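Vindell: The Drowned Coast - Collector's Edition (PC and console)

Overview

Vindell: The Drowned Coast is an open-world survival game from Rustad, set along a flooded shoreline where the old towns only come up at low tide. You start with a rowboat and a leaking lamp. From there you salvage timber, trade with the river families and work your way inland to the fortress at Endia.

The game can be played alone or with up to three friends. Combat is optional in most areas, and the tide table matters more than your weapon. Miss the turn of the water and you will be spending the night on a roof.

What's in the box

Game disc or download code, depending on platform
Cloth map of the coast, folded
Hardcover art book with notes by lead designer Weidong Tian
Soundtrack on two CDs
Numbered card, 1 to 2000
Code for the Bumora ship skin and 1000 in-game shells

The cloth map shows the coast at high tide only. The low tide version is found in the game.

The crafting system

Cooking and crafting were rebuilt after the beta. There are now 412 recipes, and every one can be made at a camp, on a boat or in a house you have claimed. Food no longer spoils while you are logged out. Players who want the older, harsher rules can switch them back on under Survival Options.
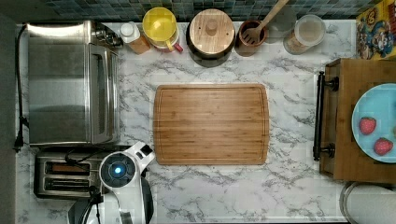
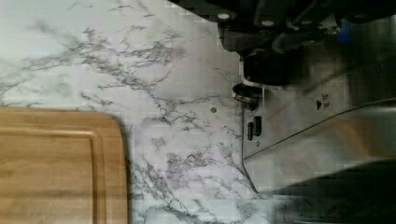
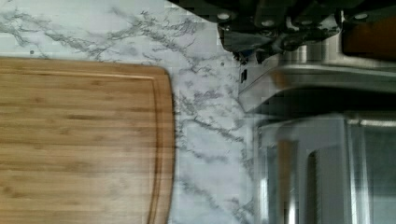 Bamboo cutting board on a marble-pattern counter.

Recipes are learned by tasting, by reading or by trading with other players. A few come only from the ferry cook, who moves to a new dock each in-game month. Ingredients stack in the shared chest, so a group does not need one person carrying everything.

Requirements

PC players need a 64-bit system, 16 GB of memory and 70 GB of free space. A solid state drive is recommended. The console version runs in performance or quality mode - you can change this at any time from the pause menu. Online play on console needs a paid subscription.

Shipping and returns

Orders ship in January. The edition is limited to 2000 copies and will not be reprinted, with a maximum of two per customer. Unopened boxes can be returned within 30 days. Once the download code has been revealed we can only exchange damaged items - please check the seal before you open it.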